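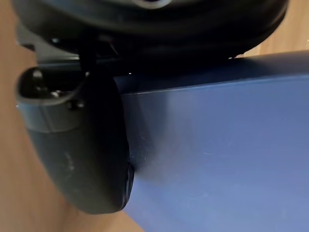 I gave up my car in November and have been taking the 12 bus to work since then. A few people have asked how it's going, so I'm writing it down once.

The ride from Waltby to Sostmont takes longer than driving did. I leave the house before seven and get to my desk a little after 8. When I drove, I left at half past seven and spent the last part of it looking for parking. The bus lets me off two blocks from the door.

The worst of it was winter. The stop at the Waltby end has no shelter, only a pole and a bench, and the wind comes straight across the school field. I bought better gloves. I also learned that if you stand by the pharmacy wall you can see the bus coming and still make it to the pole in time.
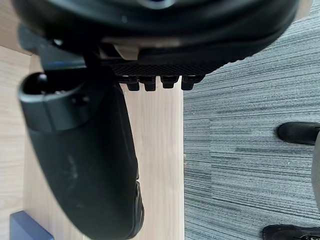 Gripper over the wooden surface.

I read more now. I got through two long novels by spring, both lent to me by Samira Saab, who wants them back. Some mornings I don't read and just look out at the river and the backs of the warehouses. In the car I never looked at any of that.

Groceries took some working out. I used to do one big trip on Saturday. Now I stop at the small store near the Sostmont stop and buy what I can carry, usually twice a week. Heavy things like rice and cat litter I get when Jad Mansour is driving out to the big store anyway. I pay for his gas and he picks the music. 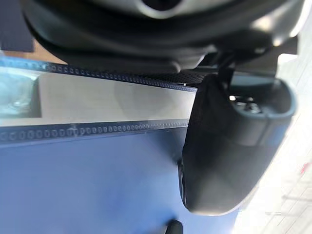

What I miss

Leaving late. The last bus back is early enough that I have skipped most of the dinners I was asked to this year. I went to one in May and paid for a cab home, and it cost almost as much as the dinner.

I also miss having somewhere to keep an umbrella. I have lost 2 so far. The lost property office is open on weekday mornings, when I'm at work.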